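Okay, budget thread. I've been promising this one since we moved the shop to Brinport, and a few of you have been very patient in my DMs. 26 January 2019, coffee number two, here we go.

**1/** Quick background for new people: we're a small shop, we do kitting and light assembly, and I'm the one who has to turn "we should get a robot arm" into a spreadsheet that Virgilio Tagle will sign. Virgilio signs everything. Virgilio also reads everything, which is the hard part!

**2/** We've narrowed it down to two arms. Drusik is cheaper up front and the gripper is a separate purchase. Trerkix comes as a bundle with gripper, wrist camera and the first year of support. On paper Drusik wins by a mile until you start adding the lines they leave off the first quote.

**3/** Lines they leave off the first quote, by the way: the mount, the cable kit, the longer cable kit when the first one doesn't reach, the safety scanner, shipping for the safety scanner (separate box, separate invoice), and a day of somebody's time to come out and tell you your floor isn't level.

**4/** Gripper pads! I had these down as a one-time thing. Mark Anthony Abella ran the numbers with me and a set for our kind of parts is $40, and he wants 24 sets a year in the plan. That's $960 I didn't have anywhere. I put it under consumables next to tape and gloves, and it is now the biggest thing in consumables.

**5/** Somebody asked last week if you can skip the wrist camera and just fixture everything. Sure, if your parts never change. Ours change all the time, and every new fixture is money plus a week of waiting on Baluyot to cut it (love you guys, but it's a week). I priced it both ways and the camera comes out ahead before summer.

**6/** Hours. The two jobs I want to hand over first ate 289 hours last year between them. I'm only claiming 261 of those in the payback math, and even that made Virgilio raise an eyebrow. I don't count setup time as saved time - you still have setup, it's just a different person standing there holding a laptop.

**7/** Training is the line I'd fight for. If you have to cut something, push the second gripper to next year and keep the training. I did it the other way around at my last job and we had a very nice gripper sitting in a drawer with the plastic still on it.

**8/** Surfaces are in the budget too, and I almost forgot them. Anything a camera is going to look at all day needs to be plain and not too shiny, and you want to know where your gaps are. Go look at your panels up close before you order new ones. 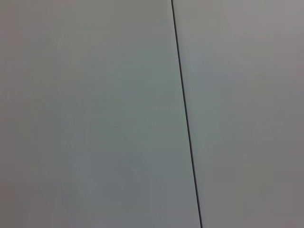

*Pale gray, one dark seam, faint smudge on the bigger side.*

**9/** I have replacement panels as a "maybe" line for now. Could be that a matte film does the job for a lot less. I'm asking for both prices, and if anybody here has used film near a wrist camera, please tell me how it held up to daily wiping, because I can't find a straight answer.

**10/** Cleaning supplies, same section. Tiny number, but put it in. Mark Anthony wants a proper cloth and a set schedule and I'm giving it to him.

**11/** Where it stands: Trerkix is a little ahead for me once everything is in, mostly on the support year. Drusik owes me a revised quote with the scanner included. If that comes in low enough I'll happily change my mind, I have no loyalty whatsoever.

**12/** Final version goes to Virgilio in February. A couple of you wanted the blank spreadsheet - I'll strip our prices out and post it under this one tonight, after I fix the tab where shipping gets added twice.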